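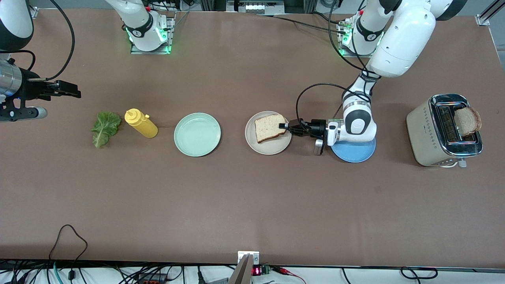
Keeping a two-armed cell honest

4 min read
Print | E-mail

The sandwich cell at Gredo gets its checkup before the first run of the morning, and most of that work has little to do with sandwiches. It starts with the cables.

Two white arms share one long table in the back room of the Bumham building. Each has its own base plate bolted along the rear edge and its own cable running down to the gripper. The technician on duty moves each arm slowly through its full reach and watches the loop of cable at the wrist. If it pulls tight anywhere, the clip comes off and goes back on with more slack. In February a loop caught on an elbow in the middle of a run, and the cell was down for 2 days waiting for a new lead. The slow pass has been on the sheet ever since.

The fingers come next. They are black, parallel and simple to swap, with four screws to a pair. Bread is hard on them. Crumbs work in behind the pads, the gripper reports that it has closed when it hasn't, and the slice gets dropped short of the plate. A dry brush takes care of most of it. The pads are changed after 1,152 closings, a figure the shop settled on from its own log.

Then the table is laid out: lettuce, mustard, three plates in different colors, bread, toaster. Everything goes in a row across the middle, where both arms can get at it, and the front half stays clear. A plate set down too near a base is hard for the arm to reach without folding up on itself, so new staff learn the row before they learn the software.

The toaster is the touchy part. Toast sticks up at a different angle each time and comes out stiffer than fresh bread, so the grip force that suits one will crush or lose the other. Gredo keeps two settings and tests both with a single slice apiece. The gripper closes on the edge of the bread, holds, and lets go. If the slice is dented, the force comes down a step and the test is run again.

The control software, Shabalala, stores the joint offsets for each arm. They are checked against a fixed point on the table whenever a base has been loosened. The full routine takes 29 minutes on a good day. Skipping it saves time until about the third sandwich, according to a note taped inside the cabinet door.

A second cell, called Roma, is being assembled from the same parts list. Its cable clips will be mounted higher on the forearm, and its base plates are still waiting to be drilled.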